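October, wood finish notebook, 8:20 in the morning

Second coat of the Kallus oil went on yesterday evening. I waited 17 hours after the first one, as the can says. The test pieces are birch, sanded to 240, and the Jurnex wax is only on the left half of each piece. I want to compare them after 48 hours, before I decide anything for the Gallagher shelves. 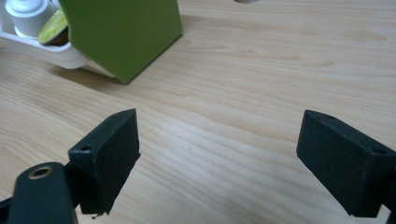

Table top, light wood with a slight sheen.

The smell is still strong near the window. Piece 3 feels a little sticky at the end grain, I think I left too much oil there – next time wipe again after ten minutes. Jiris thinner is almost finished, we need to order one liter. Rags are hanging outside, please do not put them in the bin.
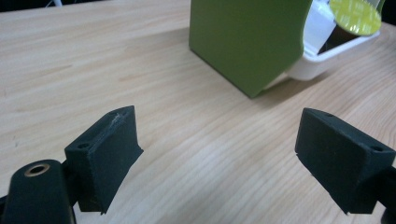

Ville Kauppinen thinks the wax is a waste on birch and that I should do a third thin coat instead. I will try it on piece 5 only. Water drop test tomorrow after lunch.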